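Search this guide
Type a keyword
7 min read

Section 2. Fitting and Smoothing the Coddale Cloth Cover

The packaging says the cover "drapes itself." I have fitted several and have yet to see one do it. Allow 18 minutes for the first try, whatever the quick-start card promises.

1. Unfold the cover on a clean table with the seam side up. Shake it out outdoors if you can. Black fabric hides dust only until you stand near a window.

2. Find the long edge. Plesalier says it is marked with a tag. On two of mine the tag was missing, so measure: the long edge is 40 inches.

3. Lay the middle of the cover over the item first, then let the sides fall. Starting at a corner pulls everything off center.

4. Smooth outward with flat hands. Don't tug on the hem.

Note: The sales page calls the fabric "wrinkle-free." Read that as a hope.
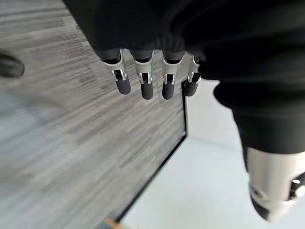
Creases in a dark cover are harder to judge than creases in a pale one, and the usual advice to "check for a smooth finish" assumes light you may not have. Look from the side, with a lamp held low. Soft black cloth can sit in a broad, rumpled mass and still show only faint folds, as it does along the top of the photo, while the same cloth bulges thickly down the right. If you see a bulge like that one, lift the cover and lay that side again. Pressing it flat just moves the extra fabric somewhere else.

5. Fold any spare length under, once. Two folds make a lump.

6. Leave the cover overnight and look again in the morning. Kozma sells a spray for this stage. I tried it on one half of a cover and could not tell the halves apart.

Caution: Do not iron with the cover in place. Take it off, turn it inside out, and use the lowest setting — the care label allows medium, but I would not trust it near the seam.

Caution: Keep pins out of the hem. The holes stay.

For the heavier Tuvell cover, skip step 5 and see Section 7.

Revised in February by Vittoria Pellegrini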